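Community | Repairs & Reuse

Brake pads get their own morning as the Garnon repair sessions grow

I've never been much of a car person. I can top up the screenwash and I know where the spare wheel lives, and that used to be the lot. So I was a bit surprised to find myself on a Wednesday, cup of tea going cold, properly absorbed in a talk about brake pads at the Garnon workshop on Dellura Road.

The workshop has been running its parts mornings since June, and this one was all about sorting: which pads belong together, which ones want a closer look and how to keep everything in order while you work. It costs 2 pounds on the door, which gets you a seat, a hot drink and a go at the sorting yourself. They've had 300 people through so far, and going by the queue for the kettle I'd say a fair few of them keep coming back.

What I liked is how little kit you need for it. A sheet of brown covering over the white table, a metal tray with three long compartments, and the pads themselves. You put your pads down side by side before you do anything else, so you can compare them properly. I'd always assumed a brake pad was a brake pad, but once you have a couple together you start noticing things, like the groove across the friction material and the metal plate it's fixed to. The groove is one of the first things they get you to look at (on a lot of pads it gives you an idea of how much wear is left, although some makes do it differently, so check the book for your own car).
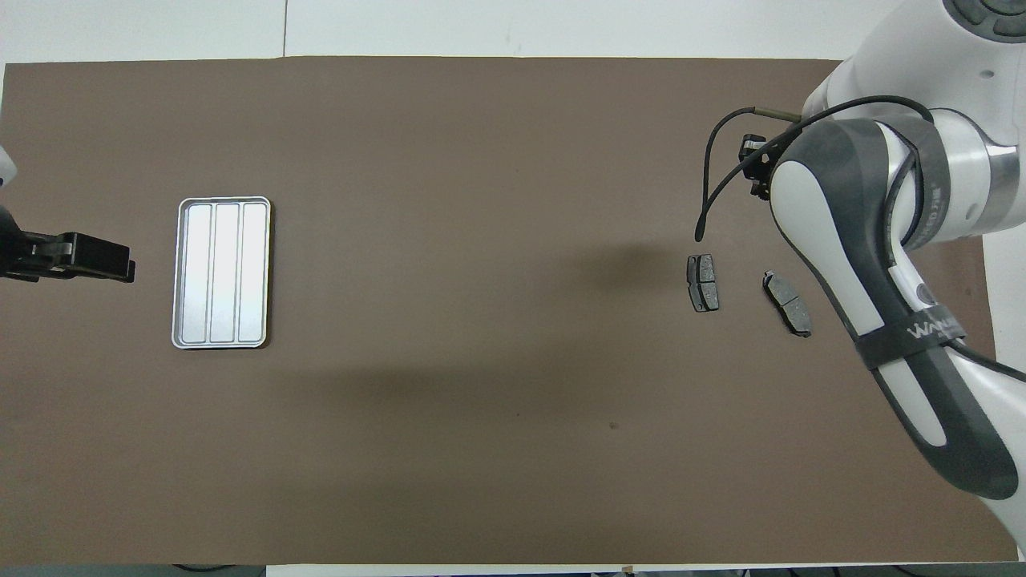
Trays, labels and a bit of elbow room

The three-compartment trays are new this season. Garnon bought them in from Stindari, a small supplier over in Costa, after everyone got fed up with using old baking tins. The idea is simple enough! One compartment for pads that are fine, one for pads that need measuring and one for anything going in the scrap bin. I got mine muddled straight away and had to start again, but by the second try I was quite quick, if I say so myself.

The other rule is to keep the middle of the table clear whenever you can. I'm a terrible spreader-outer at home, the sort who has screws in the butter dish by the end of a job, so this took some doing. The brown covering is a good plain background too, and dark parts are easy to spot against it. I've since put a big piece of cardboard down on my own bench and I'm very pleased with it.
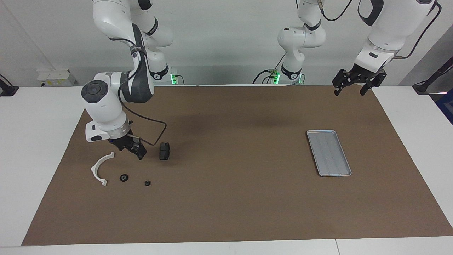 The covered worktable at Garnon, Dellura Road.

There's more on the way, with 400 pounds set aside for extra trays and a second measuring gauge. The workshop is also hoping to raise 2000 pounds towards better lighting and a proper storage rack. If you've got odd pads or other small parts sitting in the garage, they'll happily take them for practice, as long as they're clean and bagged up.

The next session is on wheel bearings, doors open at half past nine. Bring an old shirt, and come early if you want a biscuit.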